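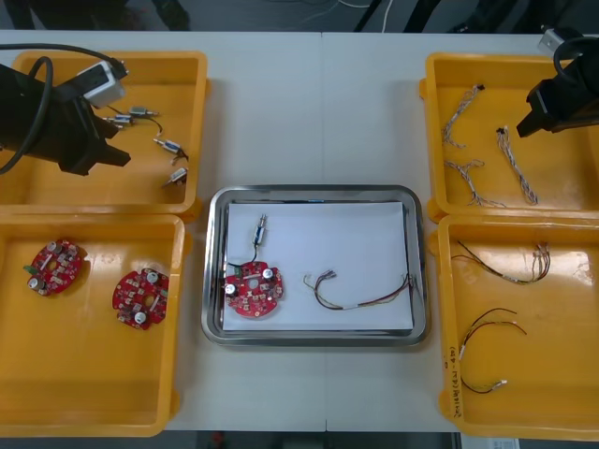

Yellow plastic trays and a steel tray on a white tabletop, with small parts in the tray at upper left.

Hosgate Parts Reuse Project
Progress report to the Zonda Fund
Jun 30, 2026

Where we are

The grant paid for a test of one claim: that if repair shops in Hosgate pooled the usable parts they pull from dead appliances, they would buy fewer new parts and throw less away. We made that claim in our own application. After this reporting period we are less sure of it than we were, and we would like the Fund to know that before it decides on the second payment.

Six shops signed up. Two of them, the Beneš workshop and the vacuum shop on the canal side, supplied most of the parts that came in. The other four sent in a few boxes in February and not much after that. We had described all six as "active partners" in our last update. Four of them would be better described as willing to take our calls.

Parts coming in

Collection works. Shops are happy to hand over screws, springs, knobs, bushings, belts and small motors if someone else takes them away. We would caution against reading much into this. A shop clearing its back shelf saves on hauling whether or not anyone ever uses what it gave us, and the weight of parts collected, which was our headline number last time, mostly measures how full those shelves were to begin with. We are dropping it as a headline number.

Cleaning and sorting take much longer than we budgeted. The application assumed that a mixed box could be sorted in the time it takes to empty it. Small parts that look the same often differ by a hair in bore or thread, and a mistake at the sorting stage shows up weeks later as a washer that leaks. We now measure everything that turns or seals. The rest is sorted by eye.

Parts going out

Shops made 30 requests through the pool in this period, and we filled 11 of them. The remainder failed for ordinary reasons: we had the part but in the wrong size, we had it but could not find it in time, or the customer wanted a new part and said so. A new drive belt is cheap and arrives the next day. Ours costs nothing but needs a trip across town, and one shop owner told us flatly that the trip is the expensive bit.

Where the pool did help was with machines whose makers no longer sell parts. Most of the filled requests were of this kind. That is a real use, but it is a narrower one than we proposed, and it calls for a small stock of odd parts held for a long time. The plan we were funded for was the opposite, a large stock moving fast.

The inventory software

We moved the list of parts to Pruvon in February. It was sold to us as something shop staff could search from a phone at the counter. They can, provided they know the name we filed the part under, and they usually don't. Staff at the Beneš workshop went back to phoning us after the first few tries. We have been adding second and third names for common parts, which is slow, and we can't yet say it has changed anything. We would not renew at the full rate on present evidence.

Waste

We were asked to estimate waste avoided. We can produce a figure, and we have seen other projects produce large ones by counting everything collected as waste avoided. A part in a tray on our shelf has not been reused. It may well end up in the same scrap bin a year later than it would have. We will count only parts fitted to a machine that was returned to its owner, and we ask that the Fund compare us with other grantees on that basis or leave us out of the comparison.

Spending

Spending on bins, shelving and measuring tools is within budget. Transport is over, since we underestimated how often a van would go out for one box. Sorting hours are also over. We have covered the gap from the line for public events, and no events were held. We don't think this was a loss, as the customers we have spoken to care whether the dryer works and show little interest in where the bearing came from.

Next period

We propose to stop general collection and take in only parts for machines no longer supported by their makers. Pickup would move to a fixed round, with no trips for single boxes. The four quiet shops will be asked whether they want to stay in, and we will accept a no.

We also ask to postpone the planned expansion outside Hosgate. The case for it rested on demand from shops, and the request log does not show that demand. If the Fund would prefer to hold the second payment until the narrower version has been tried, we could continue on the current balance at reduced hours.

The request log and spending table are attached separately.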